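4.3 Recording with the wrist camera and comparing the two policies

This section explains how to repeat the tabletop comparison of the Ikine project on your own arm. Please finish the calibration in section 4.2 before you begin. The revision is of June 2020 and replaces the older text of Maxence Hoarau, where the order of steps 3 and 4 was wrong.

What is compared

Two policies are trained on the same set of 314 demonstrations. Policy A receives the wrist image and the joint angles. Policy B receives the same, and in addition the wrist image from 25 control steps earlier. We wanted to know if this older image helps when the fingers hide a part of the table.

Steps

1. Switch on the arm and let it go to the home position. Keep your hands out of the work area.

2. Start the Stolleo recorder and choose the profile "wrist only". The overhead camera must stay off for both policies.

3. Open the gripper fully. Check in the live view that both fingertips are visible.

4. Lock the exposure. If you lock it before the gripper is open, the dark fingers change the brightness and the images will not match the training set.

5. Put the objects on the table. Use the layout sheet, and leave free space between the tray and the basin for the fingers to come down.

6. Load policy A and run 40 trials. Put the objects back by the sheet after each trial.

7. Load policy B and repeat step 6 with the same sheets in the same order.

8. Save both logs in one folder. The Zuccaro script reads only one folder at a time.

Note: Do not remove the cloth between trials. It may be folded differently, but it must lie flat.

Caution: Stop the arm with the red button before you reach over the table. The pause command in the recorder stops the recording only, and the arm continues to move.

Typical view

Compare your live view with figure 4-2. The fingers come in from the bottom of the image and cover a part of the tray and the rim of the basin. The objects do not need to be the same as ours, but this kind of overlap is necessary for the test.
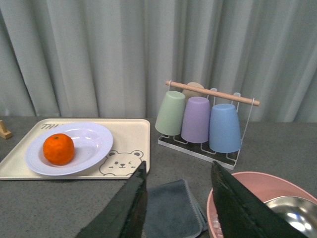

Figure 4-2. Wrist camera view with open gripper: tray with plate and mandarin, cup rack, cloth and basin.

Reading the result

In our trials, policy B was better when the target was partly behind a finger. With a target in full view we found no clear difference. Josiane Maillard repeated the test in the Skernberg laboratory and saw the same tendency, but her arm was slower, so the two sets of logs should not be mixed.

If policy B is worse in your set-up, check first that the image buffer is cleared at the start of each trial. An old image from the previous trial gives a wrong first movement. To clear it by hand, set buffer_reset to 2 in the recorder settings and restart the recorder.

Continue with section 4.4 for the export of the logs.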